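4.2 What the fans told us

I read 429 forum posts on the recasting of the lead in Kultstead, and I'll admit I enjoyed most of them! Only 30 objected to the new actor outright. The rest mostly wanted to know who was writing the script. 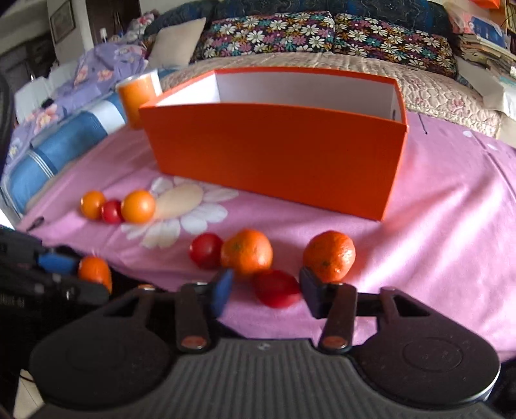
Casting rows tend to flare up before anyone has seen any footage, and ours was no different. Daneshvar found the same with Gilchrist — lots of heat early on, then a long sulk. I sorted the posts by tone, and tone is slippery. Put a mandarin on a pink bed, as in Figure 3, and one viewer will call the colours cheerful while another calls them garish. My coders split over jokes in much the same way, so I kept a "mixed" label for 12 posts.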